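Chapter 7
Setting Up a Single-Arm Kitchen Cell

By the end of this chapter you should be able to check the base, set the tool point, teach the plate positions and run a first slow cycle on a simulated cell. The worked case is the Palwood cell, a simulated kitchen island with one white arm. The same steps are used on the Renen cell in Chapter 8.

7.1 Before the arm moves

Start with the wrist view. It shows how much of the work is hidden by the gripper body, and so how high the hover point must be.

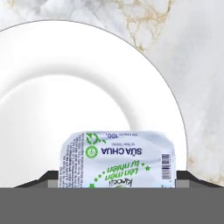
Set the hover point 57 mm above the worktop and save it under its own name. Do not reuse the park position for this. Next, load the tool file and check that the tool point lies midway between the fingertips. If the file came from an older Surnudis project, the offset may be measured from the flange — look at the header before you trust it.

7.2 Teaching the plates

Each plate has one taught point, at the centre of its well. Bring the arm down in steps of 16 mm, then switch to fine steps for the last part. Keep the fingers clear of the rim on the way in. 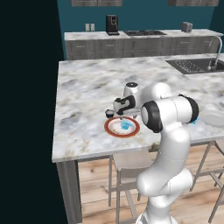
Save the point, lift to hover, and go back to it at low speed. Repeat this from the other side of the island. If the two approaches do not agree, the fault is usually in the base frame and the plates need not be taught again. Correct the base first, then run both approaches once more. Write the final values in the cell log, with the version of the tool file beside them.

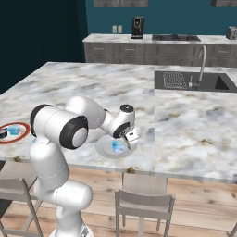

Should the plate points be taught again after a change of fingers?

Only if the new fingers differ in shape. When just the length has changed, correct the tool point and test one plate at low speed.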